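4.2 Standby and short-burst loads

Plug-level meters were fitted in 104 households across the Wemanska and Tavora estates, and readings were taken every minute from February until the end of winter. Most homes had between nine and 14 appliances on a meter. Refrigerators and electric water heaters made up the largest share of use in both estates, in line with the survey answers reported in Section 3.

Standby use was higher in Tavora, where more households left televisions and set-top boxes plugged in overnight. Removing these loads from the model lowered the baseline but did not change the shape of the evening peak.

Short-burst loads were harder to place. We logged 2342 kettle events and 906 toaster events between 6 am and 9 am, and many overlapped within the same kitchen. Where two appliances shared a power board, the events were split by hand using the household diary.
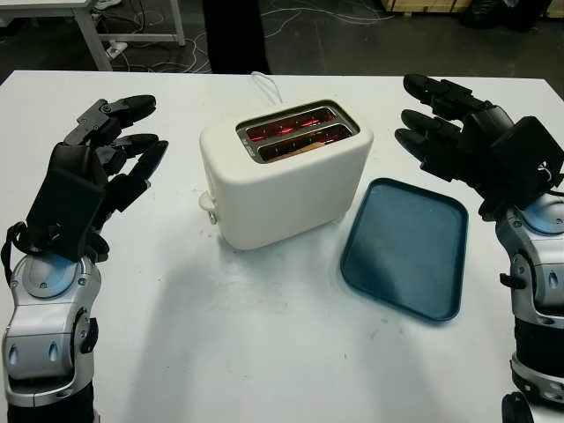 Figure 3. Two-slot toaster with the elements on.

Breakfast loads were labelled by heating type before they were grouped. Kettles and jugs went into the immersed element class. Appliances with exposed wires that glow when switched on, as in the toaster in Figure 3, went into the radiant class along with bar heaters and grills. Sandwich presses were kept apart, as their thermostats cycle during use and one meal can show up as several events.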